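kadorska

Sorting tools for two-arm tabletop setups. Teleop recording, a small planner, a replay tool, and the checks I kept writing by hand until I got tired of it and put them in one repo. Last big cleanup was 4/5/20, so if you pulled before then please re-read the config section, I renamed a lot of things (sorry!).

What's in the repo

record/ – the recorder. Runs one process per arm plus one for the cameras and writes everything to a single folder per episode.
plan/ – picks which arm goes for which item and keeps the two of them from reaching for the same spot.
replay/ – plays an episode back, either on the real arms or just as plots.
check/ – the sanity checks. Run these before you train on anything, please.
skiltham/ – the labeling tool. It's its own little app and has its own notes, mostly written by Violeta Toledo, and they're better than mine.

The task

Small items are spread over a black work surface, and the arms have to get them into bins. We use lemons and little peppers in red, green and yellow, plus the odd object that isn't produce at all. The bins have different colors, but color alone doesn't tell the planner where things go. The rule comes from a text file (rules/default.txt), one line per kind of item, and you can swap it for your own. I like to flip the rule halfway through a day of recording and see what the policy does with it.

Peppers that touch each other are the hard part. The detector loves to merge a red one and a green one into a single box, and then the planner aims the gripper right at the seam between them. Leandro Farías wrote a split step that looks at hue inside each box and cuts it in two if it finds two clear peaks. It's on by default now. You can turn it off with split_touching: false if your items are all one color, and it'll run a bit faster. 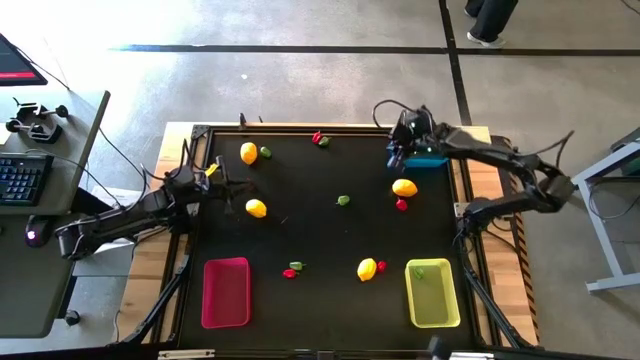 The other thing that took me forever was deciding who goes first. My first version gave each arm half the table and that was that, which is fine until all the work ends up on one side and the other arm just hangs there. Now every item gets a cost for each arm (distance, plus a penalty if the path crosses the middle) and the cheaper arm gets it. If both want to cross, one waits. It's not clever but I can read the log and understand it, and I care about that more than I used to.

Config

Everything lives in config/table.yaml. The ones you'll really touch:

table_corners – four points, measured in the left arm's base frame. Measure them again any time you move a clamp.
cross_penalty – I use 60. Lower makes the arms bolder around each other.
wait_ms – how long the second arm holds before it asks again. Default is 200.
max_episode_steps – 2000. Past that the recorder closes the file and marks it long.

Data

The starter set has 139 episodes, all by teleop, recorded by me and Gintarė Sproģis. Her grasps are much smoother than mine, and you can see it in the gripper traces. There's an operator field in each episode so you can filter me out if you want to. Failed grasps are kept in and tagged miss. An item that gets dropped and picked up again counts as one miss and one pick.

Known problems

The replay tool drifts if your clock jumps in the middle of an episode. Renato Quiroga has a fix on a branch called thibodeaux, and I plan to merge it in September.

Lemons near the far edge get a bad grasp angle. Working on it.

The checker complains about empty bins at the start of an episode. Ignore it, or pass --allow-empty.

If something breaks, open an issue and attach the log folder – the whole folder, please, the last few lines almost never tell me enough.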